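Dornville Community Help
Home > Household > Cables, chargers and small electricals

Charging lead only works if held at an angle. Cable or socket?

Posted by Wing-sze Yang, 19 February 2019
Views: 222

I have a black USB lead that I use for charging a desk lamp and, most evenings, a small radio. It is the ordinary flat USB plug at one end. For the last couple of weeks it has only charged if I push the cable over to one side and leave something heavy against it. If I let go, the light on the lamp goes out. If I wiggle it, the light comes back for a second or two.

I have tried it in the wall charger and in the side of my laptop. It is the same in both, although I think it is slightly better in the laptop. The plug still feels firm when it goes in. There is no burn mark and no smell.

What I would like to know is whether this is the cable, the plug or the sockets, and whether it can be mended. The lead came with the lamp (a Drelska, the clip-on one) and the shop in town no longer stocks them. I would also like to stop it happening to the next one. I keep my leads in a kitchen drawer, wound up fairly tight with an elastic band, and a neighbour told me that is what does it.

Thanks in advance.

Chun-yin Yeh
Member, 2417 posts

If it does the same thing in two different sockets then it is very likely the lead. Two sockets going wrong in the same way in the same fortnight would be bad luck.

The usual place for a break is where the cable leaves the plug. Inside there are thin copper strands, and they snap a few at a time if the cable is bent sharply at that point. While some of them are still touching, you get what you describe, a light that comes and goes when you move it.

To check, plug the lead into the wall charger with the lamp on the other end. Hold the plug still with one hand so it cannot move in the socket. With the other hand bend the cable gently a short way from the plug, then a bit further along, and carry on to the far end. Where the light flickers is where the damage is. Do the last stretch by the lamp as well, as people often blame the big plug when the fault is at the small one. If nothing happens when you bend the cable but it cuts out when you rock the plug, then look at the socket after all. Fluff in a socket can do it. Switch the charger off and unplug it before you look inside.

As for mending it, I would not. The plug is moulded on, so you would have to cut it off and solder a new one, and a new lead costs less than the parts and the trip. Tape round the outside does nothing for broken strands. Any lead with the same two ends will run the lamp. I replaced mine with an Ahn one, 4 pounds, and it has been fine.

On preventing it, your neighbour is partly right. Winding is fine if the loops are loose. The trouble is the first turn, when people start right up against the plug and pull. Leave the first few inches straight and begin the loop after that. And when you unplug it, take hold of the plug body, the hard part. The ribbed piece next to it is called a strain relief. It spreads out the bend so it doesn't all fall on one point, but it is not meant as a handle, and tugging on the thin cable behind it is worse still.

Both pictures have the ribbed collar in them, between the plug housing and the cable:
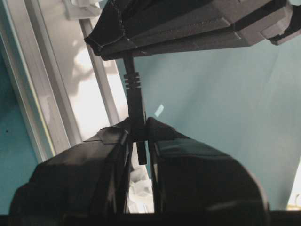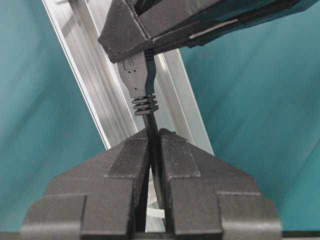 Have a feel along yours at the same place. If the collar has come away from the plug, or the outer covering has split just behind it, you have found your answer without testing anything. A kink that stays put when you try to straighten the cable is another bad sign. If you can see bare copper, stop using it today, even if it still charges.

One more thing about the weight you are leaning on it. Please stop doing that. It puts a sideways load on the laptop socket, and a laptop socket costs a good deal more to put right than a lead.

drawerful22

Had this with a Ulix lead. Binned it and bought another. Elastic bands are no good, they go sticky. Use a bit of garden wire or a bread bag tie.

Wing-sze Yang
Original poster

Thank you both. I did the bending test after tea with the lamp plugged into the wall. It flickers at the big plug end, right beside the ribbed part, and nowhere else. The covering isn't split but it is softer there than on the rest of the cable, so I take it the strands have gone inside.

I have ordered a new one, a longer one so it reaches the shelf without being stretched — the old one was always pulled tight across the corner of the desk, and I suppose that didn't help. The weight is back on the kitchen scales where it belongs.

Does anyone know if the council tip at Dornville takes old cables separately, or do they go in with small electricals?

Chun-yin Yeh
Member, 2417 posts

In with small electricals. Ask at the gate which container, they have moved them round since Christmas.

This thread is marked as solved. Log in to reply.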